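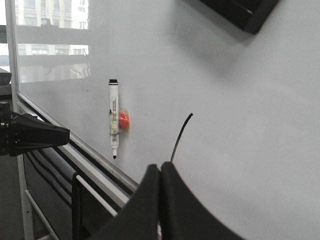 Ayane Kuroda

Notebook, May, started 9:40

Continuing with the Pritar antibody, lot 4. Yesterday evening I thawed the cells for the binding assay and they were 91 percent alive by the evening count, so I did not need to thaw again. Passage number is on the flask, please do not use the second flask, it is for Sayaka.

Plan of today: repeat the dose curve, because the client (Tolwood) asked if the lower plateau is real. In the April curve the three lowest points were lying almost on one line and I could not say if it is background or weak binding. Now I start from 400 nM and go down by three each time, and I put the isotype control on the same plate. In April the control was on a separate plate, and this was my mistake.

10:55 Plate filled. Column 7 got one bubble, I removed it with a needle. Note for the analysis.

11:30 Wash buffer was finished, I made new one. pH was 7.6 at first, corrected to 7.4. The bottle has my initials.

13:15 First reading. The top of the curve agrees with April. The isotype control is flat and low, so the background is smaller than the three lowest points. I think the weak binding is real, but it is only one plate. I will not write this to Tolwood before the second plate is read.

Sayaka Uchida came by and we discussed the milestone text in the Makhubela agreement. It says "binding confirmed in two independent cell lines." We have one line only. She believes that the parental line with low expression can count as the second, I am not sure of it. She will ask the contract people. For my side I reserved 18 vials of the other line in the freezer, rack C, so we are not late if the answer is no. 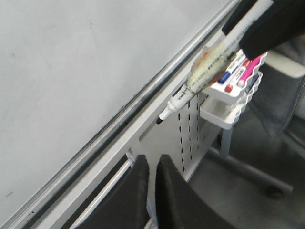 Does the exclusive option period begin when we send the data package?

It begins when Makhubela confirms in writing that the package is complete, so the date of our sending is not the one to put in the project plan.

15:20 Second plate read. EC50 is close to the first plate, a little to the right. Well F7 is high, this is the bubble column again (different plate, so perhaps it is the pipette and not my hand). I gave the multichannel to be checked. Raw files are in the Cilach folder, run 264. I have not excluded any well yet.

To do:
fit both plates together, with F7 and without
ask Sayaka for the answer about the second line
order detection reagent, one tube is left
correct the label of the April control plate in the file list, it still says lot 3

16:50 Cells split, back in the incubator.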